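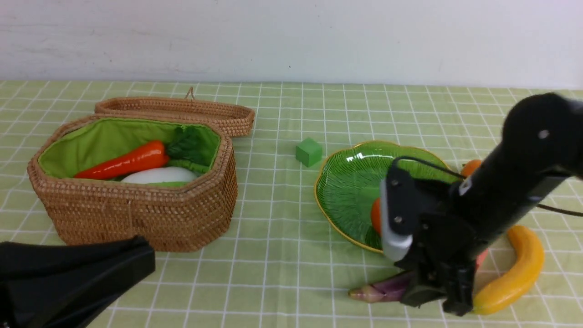

The Eggplant Clause

Home Features Workshop Columns Back Issues Subscribe

Last updated 2019-06-30

The house rules at Didalen run to eight pages, and the word "banana" appears on two of them. Hildegard Hamann wrote most of it. She used to write safety manuals for a firm that made bread slicers, and she brings to a robot arm and a pile of play food the same level tone she once used for blades.

"People hear plastic vegetables and they relax," she says. "The arm doesn't know they're plastic vegetables."

Didalen teaches two-armed robots to tidy up. Produce goes onto a plate or into a basket, and then it all comes out again. A full set is 100 runs, and a good operator gets through one before lunch. The work is dull in the way that baking is dull, which is to say that it goes wrong the minute you look at your phone.

Rule one concerns the tablecloth. It must be the checked one, pulled flat, with no ridge a finger can catch. Rule two says that whatever is in reach of the arms gets written down, down to the last small cube. Hamann once threw out a whole set over an onion that was on the table but not on the sheet. She tells this story without remorse. The operator, who still works there, tells it differently and at greater length.

Then come the cables, which take up a page and a half. A cable that moves with an arm needs slack, enough for the farthest reach and no more. Too tight and it pulls on the connector. Too loose and it wanders in among the vegetables and gets picked up, labeled and, on one bad afternoon in June, placed neatly on a plate.

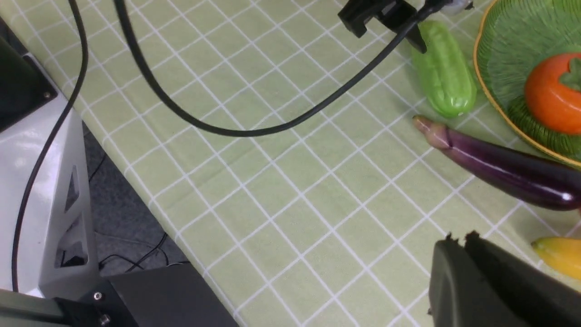
Slack in the line, eggplant on the cloth: cable rules fill a page and a half of the Didalen handbook.

The trade has plenty of formal standards for big machines behind fences. For small arms on a table, shops mostly make up their own and then argue. Wiegand, across town, wants both hands off the table before the motors get power, and has the operator say so out loud. Trunora prefers a checklist, signed. Didalen does both, and Hamann would add a bell if the budget allowed.

I asked to watch a reset, the part between runs when a person reaches in and moves things back. Her rule is plain. Arms parked, motors off, and the person who reaches in is the person who holds the stop button. I was handed the button and told to put back a carrot. I have signed mortgages with less ceremony.

Speed is the sore point. The handbook caps the arms at 80 percent during practice, and new operators all hate it. A slow arm looks stupid. It dithers over a tomato like a shopper with no list. But a slow arm can also be stopped by somebody who is only half awake, and Hamann plans for that somebody.

There is also the matter of what counts as a success. Dendero, the software Didalen uses to log its runs, has a box for yes and a box for no. The handbook spends almost a page on the space between them. A fruit that lands on the rim and stays there is a yes. A fruit that lands on the rim and needs a nudge from a human is a no, even if the human swears the table was bumped. An eggplant may stick out of the basket by up to half its length, measured by eye, and ties go against the eggplant.

Hamann is now at work on the next version. She wants a section on snacks, after an operator set down a real banana within reach of the left arm and it was gripped with what the log calls "full confidence." The draft bans all food that can be eaten. Her staff have asked for an exception for coffee. She has agreed to read their proposal.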